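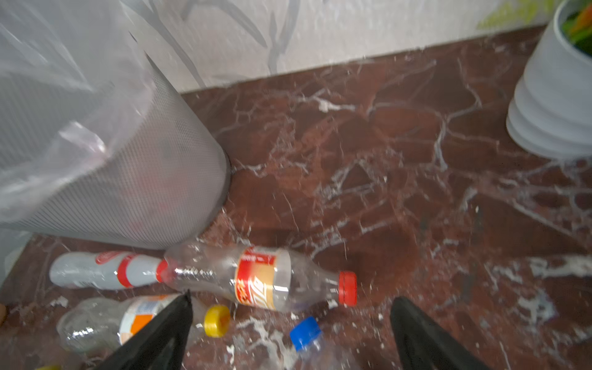
회색 메시 쓰레기통, 흰 비닐 씌운 상태

문의 제목: Castar 풋포드 트랙 거리가 Vestico 앱에서 들쭉날쭉하게 나와요
분류: 기록 동기화 / 거리 오차
상태: 답변 후 재문의

안녕하세요, 또 저예요. 지난번에 답변 주신 대로 앱 지웠다가 다시 깔아 봤는데 똑같아서 글 이어서 남깁니다. 처음 보시는 상담원분도 계실 것 같아서 처음부터 다시 적을게요. 좀 길어요(죄송!).

저는 Sowah 러닝 모임에서 중장거리 뛰는 동호인이고요, 훈련은 거의 Dimham 트랙에서 합니다. 400m 우레탄 트랙이고 레인은 8개예요. 평소에 1레인에서 1,000m 인터벌을 뛰는데, 지난달까지만 해도 풋포드 거리가 거의 딱 맞았거든요. 그런데 11월 들어서 앱 업데이트를 하고 나서부터 이상해졌어요. 분명히 두 바퀴 반을 돌고 출발선 반대편에서 랩 버튼을 눌렀는데 970m로 찍힙니다. 페이스가 그만큼 느리게 나오니까 기분이 영 별로예요. 숨은 턱까지 찼는데 기록은 조깅 수준이라니 ㅠㅠ

더 이상한 건 길게 뛰면 또 반대로 나온다는 거예요. 같은 날 마지막에 2,000m를 한 번 뛰었더니 이번엔 2,011m가 나왔어요. 짧게 나오든 길게 나오든 한쪽으로만 틀리면 보정값을 손으로 넣고 말 텐데, 이렇게 왔다 갔다 하니까 뭘 고쳐야 할지 모르겠더라고요.

사용 환경 적습니다.
풋포드: Castar, 오른발 신발 끈에 장착
앱: Vestico, 업데이트 알림 뜬 거 바로 설치함
시계: 풋포드랑 직접 연결, 끝나고 휴대폰으로 동기화
GPS: 트랙에서는 꺼 둠

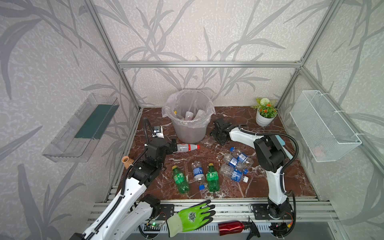

하얀 화분과 벽에 걸린 철망 바구니

해 본 것들 순서대로 씁니다.

첫 번째, 배터리 교체. 제일 만만한 것부터 했어요. 새 건전지 넣고 워밍업 네 바퀴 돌아 봤는데 변화 없었습니다. 잔량 표시도 원래 꽉 차 있었으니까 솔직히 기대는 안 했어요.

두 번째, 신발 바꾸기. 저는 조깅화랑 스파이크를 번갈아 신는데, 혹시 신발마다 보정값이 따로 저장되나 싶어서 스파이크만 신고 다시 재 봤습니다. 조깅 구간은 많이 어긋나고 빠른 구간은 덜 어긋나는 느낌? 근데 이건 제가 뛰다가 화면 힐끗 본 거라 자신은 없어요.

세 번째, 수동 보정. 설정에 들어가서 1레인으로 네 바퀴 걷고, 네 바퀴 뛰고, 안내 나오는 대로 저장했어요. 저장 완료라고 뜨길래 신나서 바로 1,000m를 뛰었는데 그때는 잘 맞았습니다! 진짜 해결된 줄 알았어요. 그런데 집에 와서 동기화하고 다음 훈련에 나갔더니 도로 예전 값으로 돌아가 있더라고요.

네 번째, 앱 재설치. 상담원분이 권해 주신 방법이죠. 지우고, 휴대폰 껐다 켜고, 다시 깔고, 로그인하고, 풋포드 새로 등록. 결과는 위에 쓴 대로 똑같습니다. 참고로 재설치하니까 제가 만들어 둔 인터벌 프로그램 순서가 뒤죽박죽이 됐는데 이건 원래 그런가요? 급한 건 아니니까 나중에 답 주셔도 돼요.

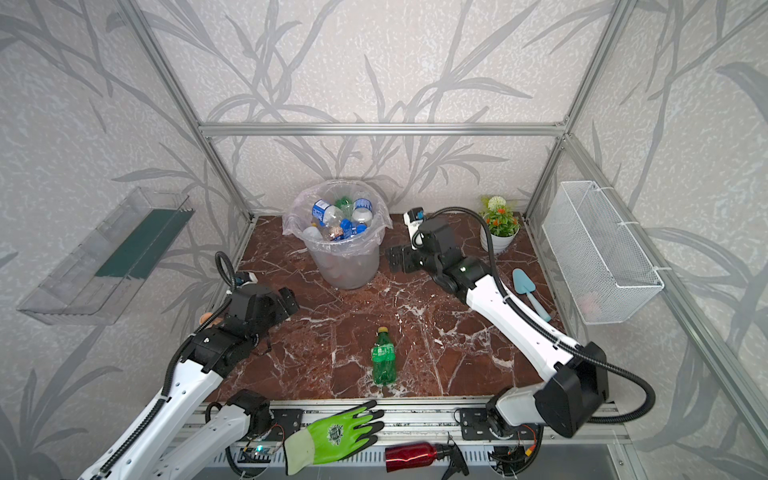

다섯 번째부터가 좀 중요한 것 같아요. 세 번째에서 보정이 되돌아간 게 계속 마음에 걸려서, 동기화를 아예 안 하고 훈련을 2번 해 봤습니다. 시계에서만 보정하고 휴대폰 블루투스는 꺼 버렸어요. 그랬더니 두 번 다 멀쩡했습니다. 1,000m 다섯 개가 전부 랩 버튼 누르는 자리에서 맞게 떨어졌어요. 그러고 나서 동기화를 하니까 시계에 들어 있던 보정값이 바뀌었고요. 숫자가 바뀌는 걸 제 눈으로 봤어요. 그러니까 앱 쪽에 남아 있는 옛날 보정값이 시계 값을 덮어쓰는 거 아닐까요? 재설치해도 그대로인 걸 보면 휴대폰이 아니라 계정에 저장된 것 같기도 하고요. 저는 개발자도 아니고 그냥 달리는 사람이라 추측입니다.

여섯 번째, 자동 보정 끄기. 메뉴 깊숙한 데 "주행 중 자동 보정"이라는 항목이 있더라고요. 저는 켠 기억이 없는데 켜져 있었어요. 이걸 끄고 뛰니까 적어도 왔다 갔다 하는 건 없어졌습니다. 여전히 짧게 나오긴 하는데 매번 비슷하게 짧아요. 2,000m에서 길게 나온 건 이 기능 때문이었나 싶어요.

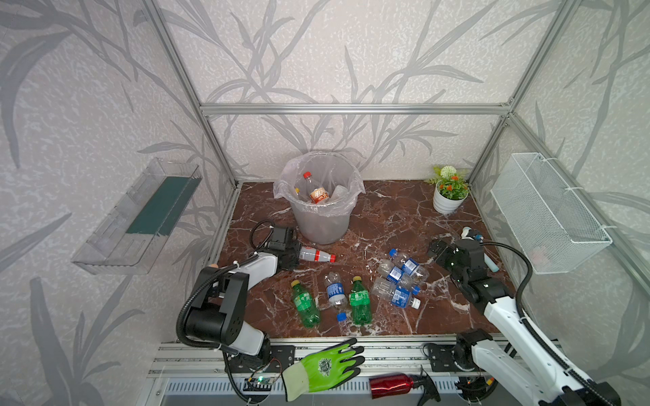 빨간 뚜껑 병이 꽂힌 쓰레기통

지난 답변에서 레인 설정을 확인해 보라고 하셨는데, 확인했고요, 1레인으로 되어 있습니다. 혹시 몰라서 다른 레인으로 바꿨다가 다시 1레인으로 저장도 해 봤어요. 그리고 GPS 켜고 재 보라는 말씀도 있었는데, Dimham은 한쪽에 지붕 달린 관중석이 있어서 GPS 궤적이 늘 관중석 위로 올라갑니다 ㅋㅋ 그래서 풋포드를 산 거라 이 방법은 빼고 생각해 주시면 좋겠어요.

여쭤보고 싶은 거 정리할게요.

계정에 저장된 풋포드 보정값을 그쪽에서 초기화해 주실 수 있나요? 제 쪽 메뉴에는 기기 삭제만 있고 보정값 삭제는 안 보여요.

동기화할 때 시계 값이랑 앱 값이 다르면 어느 쪽이 우선인가요? 저는 당연히 나중에 저장한 게 이기는 줄 알았어요.

이미 틀리게 올라간 훈련 기록은 거리 수정하면 랩 페이스까지 다시 계산되나요? 전체 거리만 고쳐지고 랩은 그대로면 손대기가 좀 애매해서요. 모임에서 기록을 같이 보는데 제 11월 그래프만 푹 꺼져 있습니다.

로그 파일은 앱에서 "진단 보내기"로 두 번 올렸어요. 첫 번째 건 중간에 멈춘 것 같으니 나중 걸 봐 주세요. 답은 앱 알림보다 메일이 편하고요, 훈련이 저녁 7시부터라 그 전에 주시면 그날 바로 트랙에서 시험해 볼 수 있어요!

추가로 남깁니다. 방금 시계 메뉴를 다시 보다가 보정값 화면 밑에 풋포드 이름이 두 개 떠 있는 걸 발견했어요. 둘 다 Castar라고 나오는데 하나는 회색이고 눌러도 반응이 없네요. 재설치하면서 중복 등록된 건지, 원래부터 있던 건지는 모르겠습니다. 회색 쪽을 지워도 되는지 알려 주세요. 괜히 지웠다가 멀쩡한 것까지 날아갈까 봐 일단 그대로 두고 있습니다.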